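Consumer Behaviour and the Everyday Market
Handout 7: Does colour sell? Reading the claims with a cold eye

Course leader: Cherry Mae Baluyot
Seminar tutor: Alfredo Malabanan

Read this before the seminar and bring it with you. The reading from the course pack is short, so please do it as well.

Where the claim comes from

If you have sat through any talk on packaging you will have met the slide that says red makes people hungry, blue makes them trust you and green makes them think of health. It usually comes with a percentage. Try to follow the percentage back to a study and you will often find a blog post that cites another blog post, which cites a trade brochure with no sample size in it. I have spent more evenings than I care to admit on this, and I still could not tell you who first measured most of these things, or whether anyone did.

I don't want you to leave this course believing that colour has no effect on buyers. That would be just as lazy. I want you to ask what was measured, on whom, and what else changed at the same time.

The Trerkent trial

Our main case is the trial run in the Trerkent canteen, which is written up in the course pack. The canteen swapped its grey trays for warm-coloured ones and reported that diners bought more puddings. The supplier, Trornov, has been quoting the result in its sales material ever since, in a rather larger typeface than the write-up uses.

The trial covered 198 diners over 3 weeks. That sounds respectable until you look at how it was done. All the diners were in one building. The old trays were used first and the new ones afterwards, with no return to the old ones at the end. In the second week the pudding counter was moved nearer to the till. The write-up mentions this in a footnote and then carries on as though it had not.

So we have a change of tray and a change of counter, and one result to share between them. Which of the two sold the puddings? I don't know. Neither does Trornov.

There is also the matter of what a "warm" tray is. The write-up gives no paint reference or sample, only the word. Two people can both say "red" and have quite different things in mind, and the light in the room will shift it again. Surface matters too. A shiny or patterned finish throws back the light in places and not in others, so the colour a diner meets at the counter is not one flat colour at all.

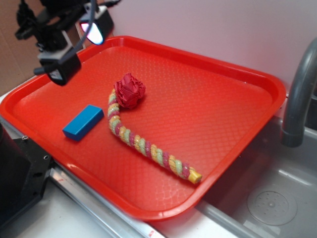
Fig. 1. Red-orange tray with a fine pattern on its floor. Note the glare towards the front edge.

Ask three friends to name the colour of the tray in Fig. 1 without conferring. Write down the words they use. If they don't agree, think about what that does to a study in which the only record of the colour is one word.

The Navarro objection

The Navarro paper (second item in the course pack) makes a more careful argument. It says that most colour effects reported in shops and canteens are really effects of contrast. A thing gets noticed when it differs from what is next to it. Put a yellow label among white ones and it draws the eye; put it among other yellow ones and it does very little. On this view, asking "what does yellow do?" is a bad question, as it leaves out the neighbours.

I find this more believable than the hungry-red story, but please don't swallow it whole either. Navarro's evidence is mostly about where people look, and looking is cheap. Plenty of us stare at a loud packet and then buy the one we always buy. The step from noticing to paying is taken in a single sentence near the end of the paper, and that sentence has no reference attached.

Novelty

Anything new gets a lift for a while. Staff talk about it, regulars try it, and the manager who paid for it is keen to see it work. The Pornomside shop study is useful here, as it is the only one in the pack that kept counting after the first burst of interest. Sales of the recoloured range rose, then slid back to nearly where they had been by April. Had the authors stopped early, they would have had a lovely chart and we would all have seen it on a slide.

You will hear people answer this by saying that a short lift is still money. Fair enough. It should then be sold as a short lift, and the cost of changing things again and again should go on the same page.

Points to check in any colour study

What was the comparison? "Before and after" is weak if anything else moved.
Was the colour recorded in a way that someone else could match?
Did the study count looks, stated preferences or purchases?
How long did the counting go on?
Who paid, and would they have published a dull result?

For the seminar

Find one claim about colour and buying in a newspaper, a trade magazine or an agency's website. Trace it back as far as you can and write one side of A4 on where the trail stops. A trail that stops at once is a perfectly good answer, provided you can show where you looked. Alfredo Malabanan will collect these at the start and will not accept "it is well known that" as a source.

We shall then redesign the Trerkent trial in small groups. Assume the same canteen, the same diners and very little money. You may move the trays or the pudding counter, but you must say in which order and why.

Optional: read the appendix to the Pornomside study, which lists the weeks left out of the analysis. The reason given for the third of them is worth arguing about.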